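Bean Pantry and Cooking Circle: Progress Report for August
Prepared for Marianna Domański, Bendska Fund
From Noemi Rizzi, kitchen coordinator, Ludis House

Dear Marianna, thank you again for your patience with our paperwork. It has been a full month and I have tried to get all of it in.

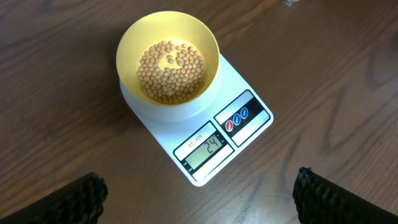 Weighing and portioning

We have moved over to weighing dried beans by the bowl, and I can't tell you how much calmer the Monday sessions are! Before, we scooped with whatever cup was nearest, and one family would go home with a good deal more than the next. Now the bowl goes on the kitchen scale, the beans go in, and everyone gets the same amount. Benjie Tan wrote up a one-page sheet for the wall (large print, at my request), and new helpers pick it up in a few minutes.

We packed 82 portions this month, against 19 in our first month. Most were small round beans of the soybean sort, which people ask for because they can go into soups, stews or a pot of homemade soy milk.

Cooking circle

We held 4 evening sessions and 32 people came to at least one. Uriel Medrano led the one on soaking and slow simmering, and it ran well over time because people wanted to talk about how their grandmothers did it. I let it run. We ate late and went home happy.

What has been slower

The recipe booklet is behind. Henryk Krawczyk has finished the soups, but the salads still need testing, and I would like a second person to cook each one before we print. The storage shelves are also still on order.

Next month

We plan to start on lentils and chickpeas, finish the salad pages, and try a Saturday session for people who work evenings. We are within budget, and the spending sheet will follow separately once the shelf invoice comes in.

With warm thanks from all of us,
Noemi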